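Service Ticket 156 - Left hand gripper, wash station: fingers fail to close fully, width reading drifts
14 comments | 3 shares
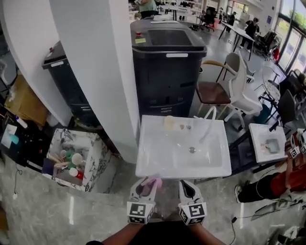
Status: Resolved, under observation
Site: Skellemport, sink station
Unit: hand-held gripper pair, left and right
Reported by: station operator
Assigned to: Stovivton equipment support

Summary of the fault

The operator reported that the left gripper did not close completely on thin or soft items. The trigger reached the end of its travel while a gap remained between the fingertips. The recorded finger width also disagreed with the measured gap, and the disagreement grew over the course of a shift. The right gripper was not affected. The fault was first entered on Tuesday, shortly after the midday changeover.

Equipment concerned

Each gripper carries light gray plastic fingers with a white marker cube on each finger. Finger width is calculated from the position of the marker cubes, so any movement of a cube on its finger appears in the record as a change in width. The grippers at this station are used at the sink basins for wiping and pick-up tasks.

Initial checks

1. The gripper was removed from use and tagged. The operator continued with the spare left unit from the Getano cabinet.
2. The marker faces were cleaned with a dry lint-free cloth and inspected. No scratches or lifted corners were found on the printed squares.
3. The cable was exchanged with the cable from the right unit. The fault remained with the left unit, and the original cable was returned to service.
4. The width calibration was repeated. It completed without error, but the closed position was reported as open by 2 mm.
5. The calibration was repeated a second time after 68 open and close cycles. The closed position had moved again.

The result of step 5 was taken as evidence of a mechanical fault. A software restart had already been attempted by the operator and is not recommended for this symptom.

Inspection

The finger carriage was opened on the bench. Two conditions were found.

The first was residue in the slide channel. It had the appearance of dried soap mixed with fine crumbs and was packed against the inner stop. This accounts for the incomplete closing.

The second was a loose marker mount. The retaining screw on the inner finger could be turned by hand, and the cube rocked slightly when pressed - enough to change the calculated width without any change in the real gap. The screw on the outer finger was tight. The thread on the loose side showed no damage.

Work carried out

The slide channel was cleared with a soft brush and wiped with a damp cloth, then left open to dry overnight. No solvent was used. Solvent must not be applied to the fingers or the cubes, as it softens the print.

The loose screw was removed, cleaned and refitted with a new washer. Both cubes were set square against the alignment block supplied by Medeiros. The carriage was closed and the trigger spring checked for full return.

Calibration was then repeated. The closed position read zero. After a further 68 cycles it still read zero, and the unit was returned to the station.

Follow-up actions

The following has been added to the station sheet:

- Before each session, close both grippers fully and confirm that the fingertips meet.
- Press each cube lightly with one finger. If it moves, stop and open a ticket.
- After work at a basin, brush out the slide channel before the gripper is put away.
- Do not rest the grippers inside the basin between tasks.

Sessions recorded with the left unit between the last good calibration and the time of this report have been marked for review. Up to 156 recordings may be affected. Recordings made with the right unit alone do not need review.

The spare unit is to remain in the Getano cabinet with its own calibration card. The card from the repaired unit is no longer valid and has been replaced.

This ticket will be closed at the end of May if no further drift is reported.

Comments (4 of 14 shown)

bench2: We had the same gap on a right hand unit last winter. Ours was only the channel, the screws were fine. Worth doing the brush step even if the reading looks good.

station_lead: Can the alignment block be kept at Skellemport? We currently wait two days for it.

support_desk: A second block has been requested. Until it arrives, please do not reset the cubes by eye.

nightshift_ops: Checked the other pair after reading this. One cube loose, new ticket opened.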